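4. Opening and Working Inside the Case

4.1 Why the case and not the parts

Most of what has been written on repair of old office desktops looks at parts: which ones fail, which are worth keeping, what they fetch. We started there too. By the second week in the Konbridge workshop it was clear the parts were only half of it. People spent a great deal of their day getting at things. Side panel, cable out of the way, card out, cable out of the way again. So this section is about the inside of the case as a place where work gets done, and how its layout helps or gets in the way.

The machines are ordinary. Ex-office towers and flat desktops, bought by the pallet through Skadura and sorted on arrival. Konbridge took in 4,000 over the period we looked at, though we only followed a small share of those from pallet to shelf. Makes and ages mixed. Few came with any paperwork and what paperwork there was often belonged to a different machine.

4.2 Laying the case down

Every technician we watched laid the case on its side before doing anything else inside it. Obvious, perhaps, but the manuals we collected mostly draw the machine standing up, and newcomers copied the drawings. Upright, a long card hangs off its slot by its own weight and the memory has to be pushed sideways. Flat, you press down. Josphat Shemweta, who trains the new starters, put it like this: "If you are pushing sideways you are pushing the whole box along the table. Then you are chasing it."

Which way the case is turned matters as well, and here people differed. Some squared it up to the edge of the table. Others left it at an angle so that one corner pointed at them, which brings the slots nearer to the hand and leaves the power supply end out of the way. Wafula Mwaipopo changed between the two during a single job, square for screws, angled for cards. He had not noticed doing it until we asked. Two of the newer staff kept theirs square the whole time and reached over the drive cage, and both caught a sleeve on it at least once while we were there.

The table surface came up more than we expected. Smooth tops let the case slide. Rubber mats hold it, but small screws vanish into the texture. Ribbed tops are a compromise: screws roll as far as the next groove and stop, but a fine one lying in a groove is hard to pick out with fingers. Upendo Rugemalira kept a bit of card folded in her pocket for flicking them up.

4.3 Reading the board

A motherboard is crowded and the crowding is not random. Once the panel is off, an experienced person goes to landmarks. Processor socket first, then memory slots, then expansion slots, then whatever heatsink sits on the chipset. From those four the rest is worked out. We asked staff to say out loud what they were looking at (method as in section 3) and the order hardly varied, even across makes.

Colour helps here, though less than the makers seem to think. A blue slot among black ones is found at once. But what blue means changes from one board to the next and nobody at Konbridge relied on it for anything but finding their place again after looking away. "Go left from the blue one" was a normal instruction at the bench. Clips were similar. A coloured clip at the end of a slot tells you where the slot ends and that there is something to release, which saves a lot of tugging. Black clips on black slots were missed often, and it was almost always a missed clip behind a card that would not come out.

Heatsinks caused a different sort of trouble. The small finned ones make a handy thing to steady a finger on, and people did, although the fixings on older boards are weak. Mercy Mosoti asked her group to keep off them altogether. Her own notes on the subject, which went round the workshop in August as the Mosoti sheet, are one page long and half of it is about where not to put your fingers:

Hold the board edge or the case edge, never a heatsink.
Card out by both ends, a little at a time.
Clip first. Look for the clip even if you think there isnt one.
Cable you moved goes back where it was before you start the next thing.

4.4 Cables and reach

The last line on that sheet was the one most often broken. Cables inside a case have few places to go. They get pushed over the nearest wall or down beside the board, and they come back. A lead draped across the expansion slots does no harm by itself but it hides the slot numbers and the clip ends, and people end up holding it back with one hand and working with the other. We saw this on all the older machines and a fair few of the newer.

Reach is the other half. The area between socket and slots is tight once a card is standing in one of them (Figure 1). A card upright near the front makes a little wall, and anything behind it has to be approached from above. Straight down is fine. At a slant you meet the card, or the fins, or the bundle beside them.

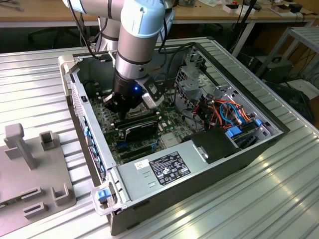
Figure 1. Work over the slots with the case lying open on its side.

It follows that the order of removal counts for more than speed at any one step. Those who took the front card out first, even when it was not the part they were after, had the job finished sooner than those who worked round it. Mwanaisha Waweru did this every time. She also laid each card down in the order it came out, left to right, and put them back right to left, so there was no question which went where. Others wrote slot numbers on tape. Both worked. What did not work was a pile.

We recorded 7 cases where a part was refitted in the wrong slot. All were noticed at the first power-on test and none did any damage, but each meant opening up again. 2 of the 7 were put down to a cable covering the slot label. The rest, as far as anybody could say, were piles.

4.5 Case edges

Short note on edges. The inner lips of the cheaper cases are unfinished and cut. Ventilation strips have a rough side too, usually the inside. Staff who had been there a while rested a wrist on the outer edge only, and moved the whole case round if they could not reach from there. Gloves were on offer and went mostly unused, the complaint being that you cannot feel a clip give through them. The Notadero inspection form has a box for sharp edges but it is ticked at the end, when the panel is going back on, a bit late for whoever had thier hand in it. We suggested moving the box to the top of the form. The version in use since then has it as the second item, after the serial number.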